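Dukden opens remote teaching cell for small manufacturers

6/2/23

Dukden has opened a teaching cell at its Ristden site where companies can show a robot arm a task by remote control, with no programming. The cell was set up with Isaksson, which supplied the operator station, and runs on the Zerkoson recording software.

An operator sits at a desk away from the arm and moves a hand controller. The arm follows. Each attempt is saved as one demonstration, and the saved set is then used to train the arm to do the job by itself. Operators can also take hold of the arm and guide it by hand, which suits short movements close to the table.

The first job taught in the cell is a small assembly task using white parts and marked cubes. Operators have recorded over 3000 demonstrations of it since April. A new operator needs 55 minutes of practice before their recordings are kept.

"Our customers know their own work very well but few of them have anyone who can write robot code," said a spokesperson for Dukden. "They can come in, do the job through the controller and go home with the recordings."

The cell can be booked by firms with up to 59 staff. A booking covers 2 days and includes help from a Dukden engineer. Firms should bring their own parts and at least one person who does the job at present. Parts must fit on the table and be light enough to lift with one hand.

Recordings belong to the firm that made them. Dukden keeps a copy only where this has been agreed in writing.

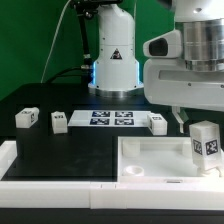

How to book

Requests can be sent through the Dukden website or made at the Ristden front desk. Please give a short account of the task and the size of the parts.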